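Progress report no. 3, Riltik packing and sorting pilot, Futthorpe site
Prepared for the Workplace Transition Fund
6 March 2018

Thank you again for your patience with the timing of this one. We wanted to finish the second round of conversations with staff before we wrote anything down, and those conversations ran longer than planned (as good conversations do!), so the report is longer too. I hope you'll forgive both.

## Where we're up to

When we last wrote, the two-arm cell was still a set of drawings and a fair bit of hope. The layout work is now well along in simulation. Higuchi, our integrator, has been building the handling tasks one at a time in the virtual room, and our own people from the returns bench have been sitting in on the reviews and saying, quite freely, what they think. We've been through 34 review sessions so far. The task getting most of the attention is the blue-bin pick, where an arm has to reach down inside the bin without fouling the sides.

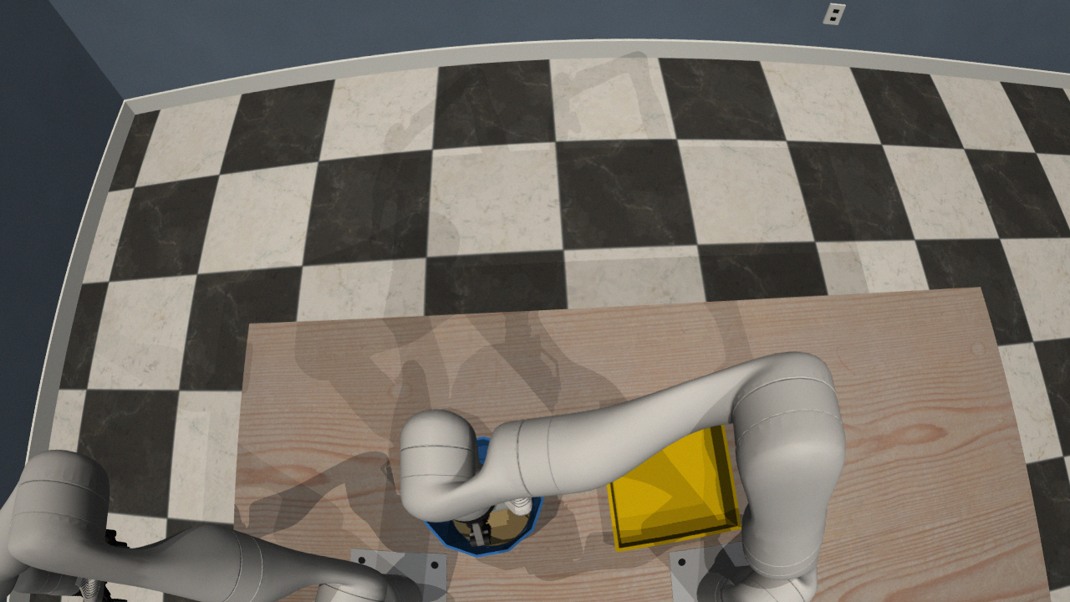 Will anyone at Futthorpe lose their job when the cell goes in? All 19 people on the returns bench keep their positions and their hours under the agreement signed at the start of the pilot, and that agreement runs well past the end of your funding.

We put that in writing early because it was the first thing everyone wanted to know, and fair enough. It has made the rest of the work a good deal easier. People are far more willing to point out which parts of their day they'd happily hand over once they know they aren't talking themselves out of a pay packet.

## What the bench staff have told us

The strongest message was about wrists and shoulders. Reaching down into bins is the part of the shift that people feel when they get home, and it came up in nearly every conversation. Second was the boredom of the small-parts run in the afternoon. Third, and we hadn't expected this one, was a worry about losing the chat across the bench. At the moment people stand face to face, and the new layout could easily have put everyone in a row looking at a guard rail.
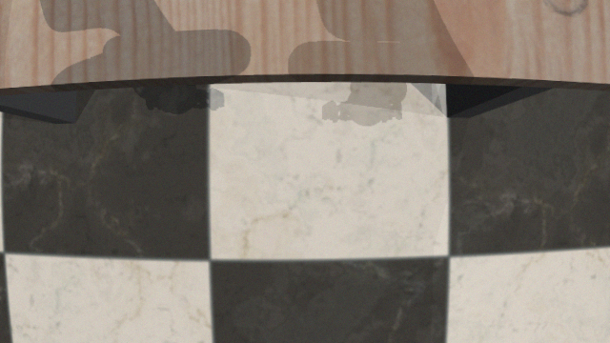
Sightlines have therefore become a bigger part of the design than we'd budgeted for. Staff asked us where they would stand, what they would be able to see from there and whether the light would be any good, and we've gone back over the renders with those questions in mind. Shadows turned out to be a useful talking point: with two broad ones lying over the wood grain and only a lit strip between their rounded ends, it was easy for the group to discuss how much shade a person could put up with while checking labels. We've since asked Higuchi to price a second row of overhead lights – a modest cost, and we expect to cover it from the contingency line.

## Training

Six people from the bench have put their hands up to become cell operators. The course is run by Randeck and comes to 51 hours each, spread over the working week so that nobody has to give up an evening. It covers starting and stopping the cell safely, clearing a dropped part, and reading the simulation well enough to argue with it. 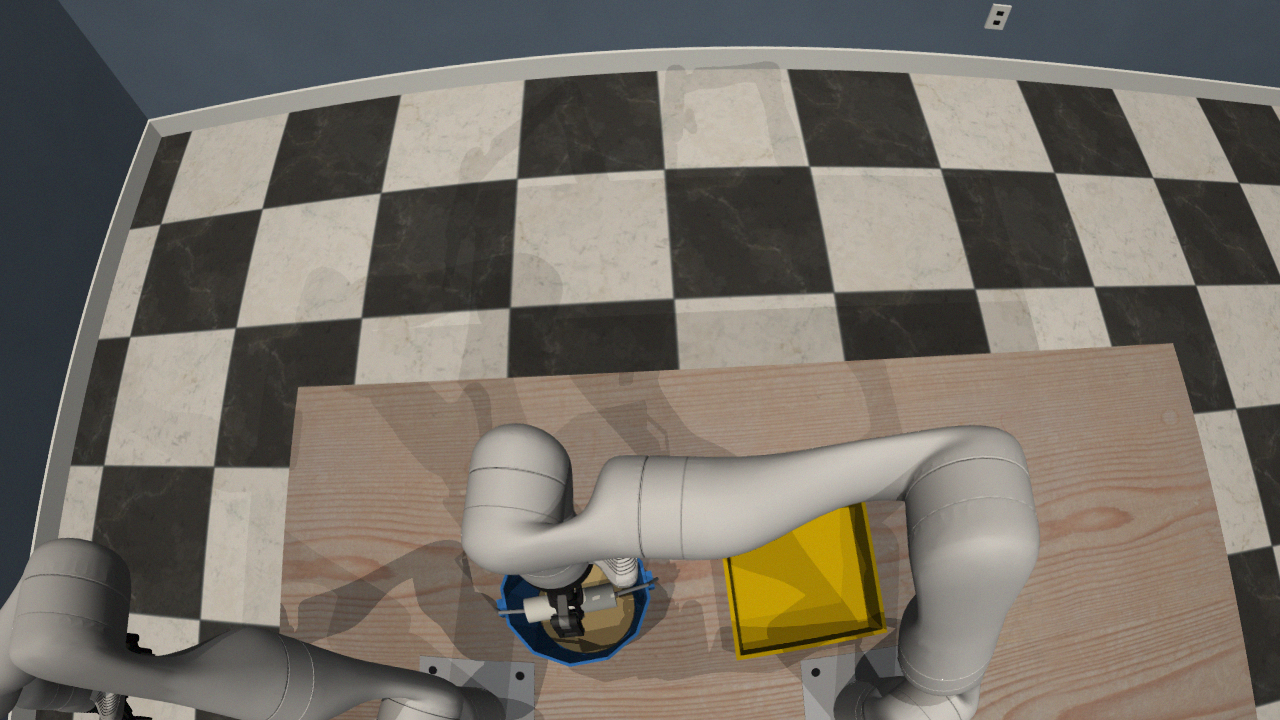

The arguing is the part we're proudest of. Two of the changes to the small-parts routine came from trainees, including a gentler approach to long thin items, which our people know from experience will roll the moment you look away. Higuchi had them approaching too fast. The revised routine has been run more than 300 times in simulation, and the trainees are now writing their own list of awkward cases for the next round.

Pay for the operator role is still being settled. We'd hoped to have it done by now, and I'd rather tell you so plainly than tuck it away in an appendix. The sticking point is whether the allowance applies on days when an operator is rostered back to the ordinary bench. We think it should, and we're putting that case to head office.

## Next steps

The room layout is close to being frozen. We still need to confirm the clearance around the table on the door side, so that a trolley can pass while both arms are parked, and agree on where the emergency stops go. After that comes the physical build, with the first live shift planned for September.

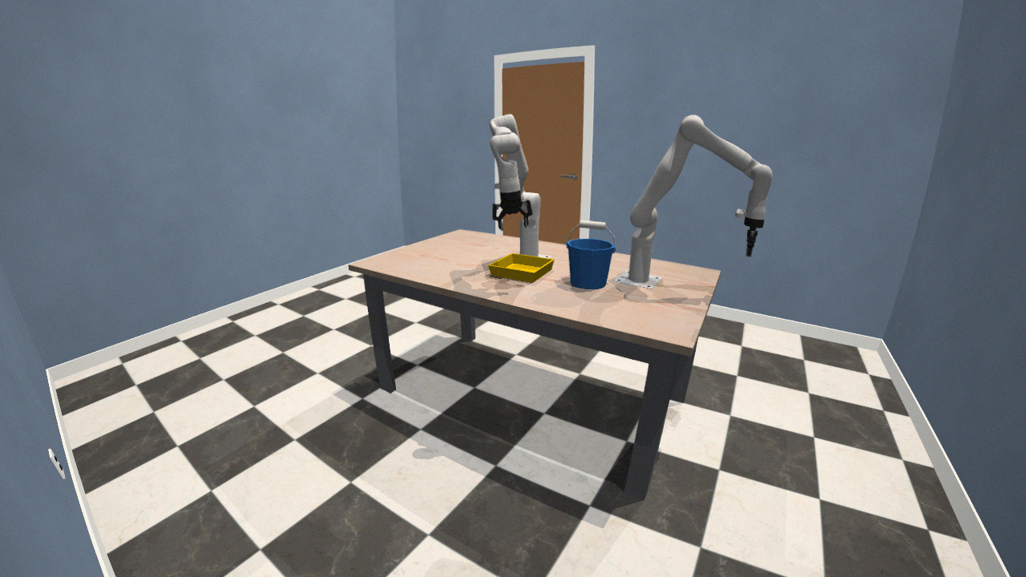
Several people wrote to us after the last layout review, and one unsigned note asked that operators be allowed to stop the cell for any reason at all without filling in a form afterwards. The writer's point was that if stopping it means paperwork, people will hesitate, and hesitating is how someone gets hurt. We've taken that on board. A stop will be recorded by the system on its own, and the shift lead will follow up in person only if the operator asks for it.

Spending is in line with the revised budget, apart from the lighting mentioned earlier. We'd like your approval to move the unspent travel money across to training, which would let us offer the Randeck course to two more people before the build starts. A short form is attached for that. You'd also be very welcome to come out to Futthorpe and sit in on a review. They're lively, and there's always cake.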